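Cable labels and storage: bag, box or hook?

kchaiyaporn
Posted Monday, November 18, 2024
Sorting out the cable drawer at last. Thin black ones with small round plugs are the worst, they all look alike.
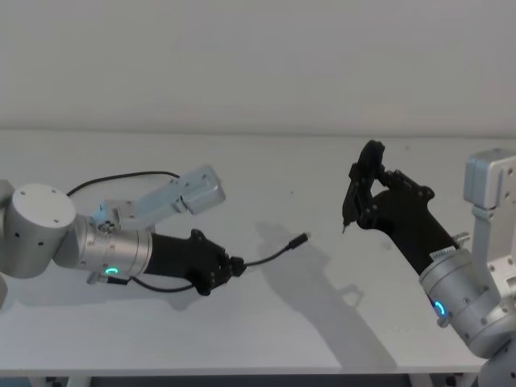
Aoife Fitzgerald
Do you still know which device each one goes to? I'd settle that before buying any storage. I kept a bag of round-plug leads for years and most of them belonged to things I'd thrown out.

kchaiyaporn
Most of them, yes. The Storkach lamp, the old Wiriya radio, a router. There are 5 I can't place.

ostham_attic
Zip bags, one cable per bag, name of the device on the bag in marker. Stand them up in a shoebox like index cards. Did mine in September and haven't had to untangle anything.

fesitz258
Don't agree on bags. You take the cable out, the bag ends up somewhere else, and the label went with it. Put the label on the cable. Masking tape folded over into a flag, an inch or two back from the plug. Write the device and the voltage.

ostham_attic
Masking tape dries up and drops off. I've had that happen in under a year.

fesitz258
Then use cloth tape. Mine has been on almost 2 years in a warm closet.

Aoife Fitzgerald
With fesitz on this one. Voltage matters with round plugs, a lot of them will fit a socket they shouldn't go in. If a power supply has lost its sticker I wouldn't guess at it.

kchaiyaporn
OK, tape flags then. What about coiling? I've been wrapping them around my hand.

pegboard_lou
Big loose loops, and a hook and loop strap around the middle. Wrapping tight is hard on thin cable, especially right at the plug. I hang mine on hooks inside the closet door.

ostham_attic
Hooks are fine if you have the door for it. I don't.

kchaiyaporn
No spare door here either, so loops and a shoebox. What do I do with the mystery ones?

Aoife Fitzgerald
Put them in an envelope with today's date. If you haven't gone looking for one by next fall, take them to electronics recycling.

fesitz258
Check the back of the router shelf first. That's where I found the owner of mine.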